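8月7日 星期五 台架记录

燃料电池增程模块,Ekau 电堆,第 4 号样件。接着昨天的往下写。

上午先做气密。阳极侧保压正常,阴极侧掉得比上次快,查下来是加湿器出口的卡箍没到位,重新拧过之后再保压,合格。冷却回路排气花的时间比预想的长,膨胀水箱的位置还是偏低,等 Gwilliam 的新支架到了再改。

十点多开始升载。怠速到中载每一级停五分钟,单片电压分布还算整齐,只有靠端板那几片偏低,和样件 3 的情况一样。到额定点时电堆电压 266 V,冷却液出口温度稳定。氢气循环泵在中载附近有一段啸叫,转速避开以后就没了,记在问题清单里,先不停机处理。
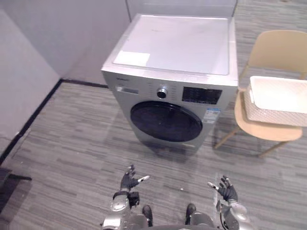
滚筒洗衣机,机门一侧

下午做的是和锂电池包的联合工况。Ledarov 的 DC/DC 换了新固件,按正面吊的作业循环跑:空载行驶、对箱、起升、带载行驶、放箱。起升那一段功率需求上得很陡,电池先顶上去,电堆按设定的斜率慢慢跟。旧固件在这里会过冲,母线电压抖一下,今天的曲线平了很多。

循环跑到后半段,SOC 比起始点低了一点,说明能量管理的目标值设得保守。Lungile Potgieter 的意见是把电堆的最低输出抬高,少启停,对寿命也有好处。我倾向先改 SOC 窗口,最低输出不动,否则空载等箱的时候电池会充得太满,下坡和下放时没有余量回收。两种都跑一遍再定。

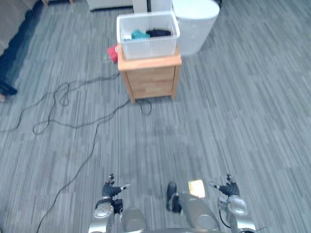

问题清单

1. 循环泵中载啸叫。下周换一组减振垫再听。
2. 端板附近单片电压偏低。把端板加热的启动温度提前,看冷启动后能不能拉回来。
3. CAN 上 DC/DC 的心跳报文丢过一次,没有触发保护。时间戳已标,发给 Ledarov 的人看。
4. 氢浓度传感器 B 零点漂移,已重新标定,标定单夹在台架文件夹里。
5. 急停按钮的塑料护罩裂了,领新的。

累计运行时间到今天收工是 1081 小时,其中大部分是样件 3 之前的旧电堆跑的,写报告时要分开列,不能混在一起算衰减。去离子水的电导率也该记了,今天忘了抄,明早开机前补。

供氢这边,Gasato 的管束车改成隔天来一次,换车时台架要断气将近一个钟头。

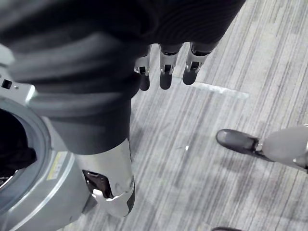
所以长循环不能再安排在上午,得等换完车、吹扫做完再开始,不然中间断一次,前面的数据就只能当预热用。排班表我已经改了,夜班那一档空着,要不要排人下周开会说。

耐久试验的方案初稿写了一半,循环次数暂定超过 50 次,中间每隔一段做一次极化曲线。整车厂那边希望10月能看到第一批数据,按现在的供氢节奏有点紧。

收工前阳极氮气吹扫,阀门全关,总阀挂牌。冷却液补了一点,液位在上下刻度线中间。数据已拷到共享盘,原始文件没动,处理过的另存。明早先抄电导率,再按改过的 SOC 窗口跑第一遍。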